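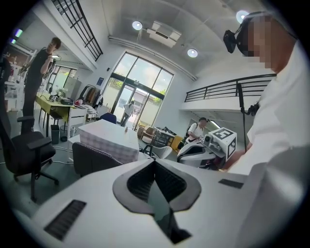

Furniture and room questions at Brirnden

We get a lot of lovely messages from people who have booked the downstairs room, or are thinking about it, and many of them ask the same handful of things. Kyriaki Chrysikopoulos has gathered up the answers, with a few interruptions from the rest of us.

What is the room like when you walk in?

Bright, mostly. You come in through the tall black-framed glass entrance, and the upper panes look out on trees and whatever the sky happens to be doing. The walls are white and the floor is grey concrete. If you have only ever been up on the mezzanine, behind the black railing, do come down and stand underneath before you decide where to put everyone — the ceiling is a good deal lower there, and it feels cosier than the open part in the middle.

Do any of the chairs match?

Not many, I'm afraid! They have come to us a few at a time over the years, and we have grown rather fond of the mixture. There's a blue upholstered one with white piping, a white wooden one with slats across the back, a white moulded one on black metal legs, and black office chairs for anybody who plans to sit for a long stretch. If you need a matching set for a dinner or a ceremony, Ackermann in town hires them out in lots of 30 and will deliver to the door.

Which chair should I save for someone with a sore back?

Raquel Nogueira would tell you the office chair with the mesh back, and she sits in it more than any of us. The padded armrests make it easier to get up from, too. The blue one is softer, but you do sink a little, and my own aunt needed two of us to get her out of it last October.

Can I use the tablecloth with the flowers?

Of course you can, please do. It lives on the square table and it's the white and tan one with the big five-petal flower and the lacy-looking border. We only ask that you put a mat under teapots and casserole dishes, and that you don't pin anything to it. If something spills, leave the cloth folded by the sink with a note saying what it was (beetroot and coffee want quite different treatment) and we'll see to the washing ourselves.

May I move the tables?

Yes, and you needn't put everything back to the inch. The square table is happiest with two people lifting it, one each side, with the cloth taken off first. Please don't drag it. The desk to the left is a different matter and is best left where it is.
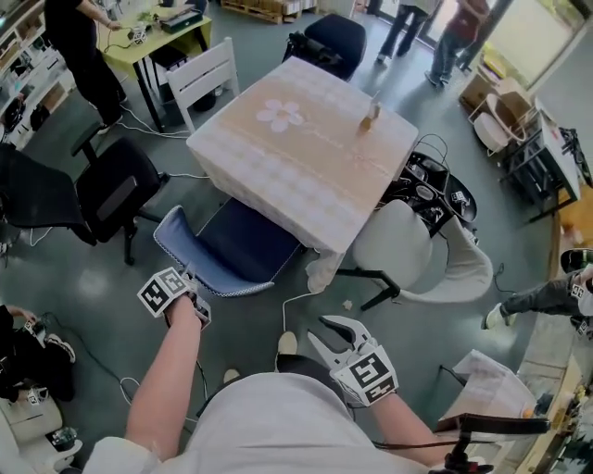

Page last changed: 24 Jan 2018

What about the yellow-green desk?

People are always taken with the colour. Jörg Steinbach chose it, and has half a tin left if you'd like the name of the shade. It's a working desk, so ask before you spread out on it, and keep drinks over on the square table.

Can I put my things on the white shelves?

The shelving along the left wall is usually well stocked already, so we can't promise you a spot. Bags and coats can go on a spare chair. If you're running a longer course and need somewhere to leave materials between sessions, write to us early and we'll see whether a shelf can be cleared.

Is there anything to watch for on the floor?

Cables, when there's equipment out. Have a look before you carry a tray across, and wear proper shoes — concrete is hard on bare feet, and chilly in the mornings.

What does it cost to have the room for a day?

$270, with use of the furniture included. Evenings are worked out separately, and Ctibor Holub will happily send you a quote.

Something got scratched or broken. What now?

Tell us, and please don't fret about it. Svatopluk Pešek does our gluing and sanding, and he would much sooner hear about a wobbly leg the same day than find it by sitting down. Leave a message on extension 1714 and say which chair it is. The colour is usually enough for him to go on.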